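How do detectives use fingerprints?

Mar 6, 2020

Have you ever pressed your thumb against a cold window and seen the pattern it leaves behind? If you look closely you will find lots of thin, curving lines, a bit like the lines on a ploughed field seen from an aeroplane. Those lines are your fingerprint, and for well over a hundred years the police have used marks like them to help work out who has been where.

Let's begin with the finger itself, because that is where all the interesting business starts. The skin on your fingertips is covered in tiny raised lines called ridges. They were there before you were born, and they stay in the same pattern as you grow – the pattern simply gets bigger, along with the rest of you. If you graze your finger in the playground the ridges will nearly always grow back just as they were, although a very deep cut can leave a scar.

Even identical twins, who can fool their own grandparents, have different fingerprints. And each of your fingers is different from all the others, so you are carrying a whole collection about with you.

Loops, whorls and arches

Most fingerprints belong to one of three families. In a loop, the lines come in from one side, bend round and go back out the way they came, like a hairpin. In a whorl (you say it "wurl") they go round and round like water going down a plughole. In an arch they rise up in the middle like a little hill and go down again on the other side. Loops are the ones you see most often, and arches are quite rare, so if you have one you may feel rather pleased about it.

Finding a print

Suppose that one July night somebody climbs in through the back window of the bakery in Bolham and takes the cash tin. In the morning the baker telephones the police, and before long an officer arrives with a case full of brushes and powders. This person is often called a crime scene investigator, and the first thing they will ask is for everybody to please stop touching things!

Your fingers are always a little bit sweaty or greasy, even when they feel perfectly clean, and when you touch something smooth you leave some of that behind in the shape of your ridges. Often it is too faint to see. So the investigator dips a very soft brush in fine powder and sweeps it gently over the window frame. The powder sticks to the greasy lines and the print slowly appears, which is a lovely thing to watch. Then it is photographed, and sometimes lifted off with clear sticky tape and pressed on to a piece of card. The card is labelled with the place and the date, so that it can't get muddled up with one from a different window, or indeed a different town.

Glass, polished wood and shiny paint are good places to look. Woolly jumpers and rough bricks are not. Paper is somewhere in between, and prints on paper are usually brought out with special chemicals in a laboratory.

Whose is it?

Now comes the slow part. The baker has touched that window hundreds of times, and so has the lady who cleans it, so their prints are taken too, just so that they can be crossed off the list. Whatever is left over is compared with the prints the police already have. A computer can hunt through a great many of them very quickly and pick out a few that look alike. 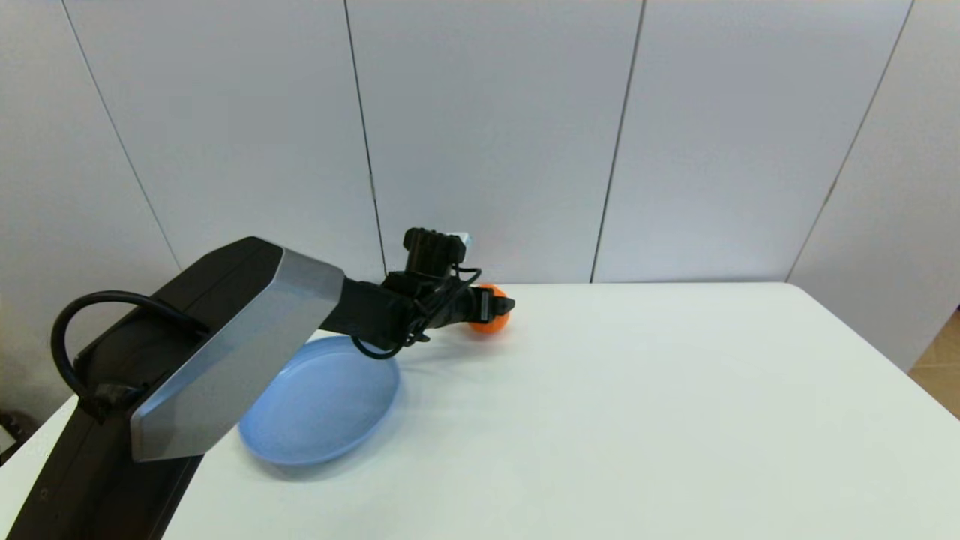 The last decision, though, is made by a person who has trained for a long time to do it. They look at the small details, such as where a ridge stops short, or where one splits in two like a fork in the road. Then a second person checks the work, and they are careful people, because a mistake could get somebody into terrible trouble.

It is worth remembering, too, that a fingerprint only tells you that a person touched something. It can't tell you why, and very often it can't tell you when. Perhaps they climbed in at night, or perhaps they leaned on the window sill on Tuesday while they were choosing a bun. The police have to find that out by asking questions and looking for other clues.

Try it at home

Rub a soft pencil on a scrap of paper until you have a good dark patch. Press your fingertip into it, then put a piece of clear tape over your finger, peel it off and stick it down on white paper. Do all your fingers if you have the patience, and then ask your family for theirs. Can you find a loop? Has anybody got an arch? Wash your hands before you touch the curtains.

Words to remember

Ridge: one of the tiny raised lines on your skin.
Whorl: a fingerprint pattern that goes round in circles.
Evidence: anything that helps to show what happened.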